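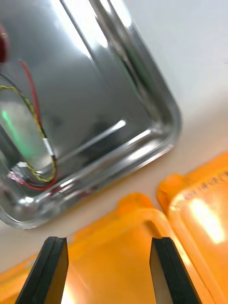

Wires waiting in a steel tray. The little white and pink parts are where the wires plug in.

Why Do Wires Wear Different Colors?

Look behind a computer, under the hood of a car or inside an old toy, and you will find wires. Some are thick like a pencil and some are thin like spaghetti. They come in red, black, blue, yellow, white and many more colors. Did somebody choose the colors because they are pretty? Let us find out.

What is inside a wire?

The color you see is only the coat of the wire. It is made of soft plastic and it is called insulation. Under the coat there is metal, and very often this metal is copper. Copper is shiny and a little orange, like a new penny.

Electricity travels easily through copper. Through plastic it almost cannot travel at all. So the coat keeps the electricity on its road. If two bare wires touch each other in the wrong place, the electricity can take a short cut, and then things stop working or become very hot. Grown-ups call this a short circuit.

What do the colors say?

Imagine a machine with 60 wires and all of them are gray. How would you know which one goes to the lamp and which one goes to the battery? You would have to follow each wire with your finger from one end to the other. Colors make this work much faster.

In many small things that run on batteries, red is used for the plus side and black is used for the minus side. Green with a yellow stripe has a special job in the wiring of many buildings. It is the safety wire, which is also called the ground wire or earth wire. But be careful: the colors are not the same in every country, and a factory can use its own colors inside a machine. A person who repairs things always looks at the plan first. The plan is a drawing that shows where each wire goes.

Why are some wires twisted together?

Sometimes you see two wires that go around each other like a braid with only two parts. This is called a twisted pair. People who build machines twist wires for two reasons. The first one is easy: two wires that belong together stay together, and you don't lose one of them.

The second reason is more surprising. Wires can "hear" other wires! When electricity changes quickly in one wire, it can make a small disturbance in a wire that is near. We call this noise, but you cannot hear it with your ears. When two wires are twisted, each of them is sometimes on the near side and sometimes on the far side. The noise comes to both of them almost equally, and the machine can take it away again. Telephone lines have used this trick for a very long time, and the cable of your internet at home perhaps uses it too.

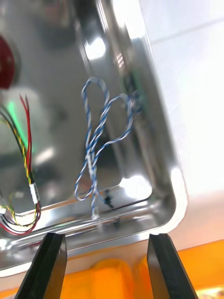
Twisted wires also bend quite well, so they can go around corners inside a small box.

What is at the end?

A wire is not very useful if its end is lying free. In many machines the ends go into a connector. This is a small plastic house with metal pieces inside. One connector pushes into another, and then the electricity can pass from one to the other. Many connectors have a shape that fits only one way, so it is hard to plug them in wrong. Some have a tiny hook that goes click.

Before the wire goes into its connector, a person or a machine takes away a few millimeters of the plastic coat. This is called stripping. Then the bare end is pressed tightly into a small metal piece.

A group of wires that are prepared together, with their connectors already on them, is called a wire harness. A car has a very big one. A washing machine has a smaller one.

Why keep them in a tray?

Wires like to make knots, and small parts like to roll under the table. In a workshop people often put them in a tray with a high edge. Ada Negri repairs radios in Heltville, and she has one tray for each radio on her table. "If I mix two radios, I need the whole afternoon to find my mistake," she told us.

Try it yourself

You need two pieces of yarn in different colors, each 50 centimeters long, and a friend.

1. Hold one end of both pieces together. Your friend holds the other end.
2. Your friend stands still. You turn your end, always in the same direction, 11 times.
3. Look at the yarn from the side. Which color is on top? Follow it with your eyes and see how often it changes.
4. Now turn 11 times more. What is different?

Please use only yarn for this. Never open a plug, a charger or a machine, and never cut a cable — also when it is old. If you find a broken cable at home, don't touch it and call a grown-up.

Words to remember

Insulation: the plastic coat of a wire.
Connector: the part that joins wires together and can be pulled apart again.
Twisted pair: two wires that are turned around each other.
Harness: a group of wires prepared for one machine.

Text: Gerardo Ruggiero, October 2024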